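Clothing swap returns to Villine hall in January

The Villine clothing swap will be back in January, with more rail space and a new rule on how clothes should be handed in. Organizers are asking people to bring tops, sweaters and pants folded and sorted by size, instead of stuffed into trash bags.

The swap has been held twice in the old Jastow shop on Aguirre Street. Last winter it took in 2,583 items, and over 65 households went home with something. Sorting took up most of the first morning, and the doors opened late.

"We had bags stacked up to the windows," said Svend Nørgaard, who runs the swap. "People were waiting outside while we were still looking for the sleeves on things."

Nørgaard says a bed is the easiest place to fold at home. Lay the top flat, smooth the body with your hands, bring the sleeves in, then fold from the hem up. Knits should be folded and never put on hangers, as the shoulders stretch.
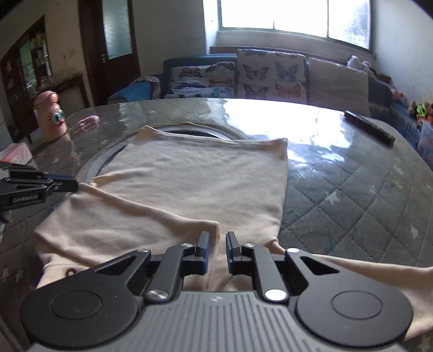

What to bring

Clean clothes in adult and children's sizes are welcome, along with coats, scarves and bed linen. Small marks are fine if they are pointed out with a piece of tape. Underwear, swimwear and single socks will not be accepted. Shoes should be tied together in pairs.

Each person may hand in up to two full grocery bags. Clothes can be dropped off at the side door between 4 p.m. and 7 p.m. in the week before the swap. There is no parking on Aguirre Street during those hours, but the lot behind the Rilov bakery is open to visitors.

Entry is free, and there is no need to bring something in order to take something home. Anything left at the end will be boxed up and kept for the spring swap. People who can help with folding on the first morning should leave their name at the side door when they drop off.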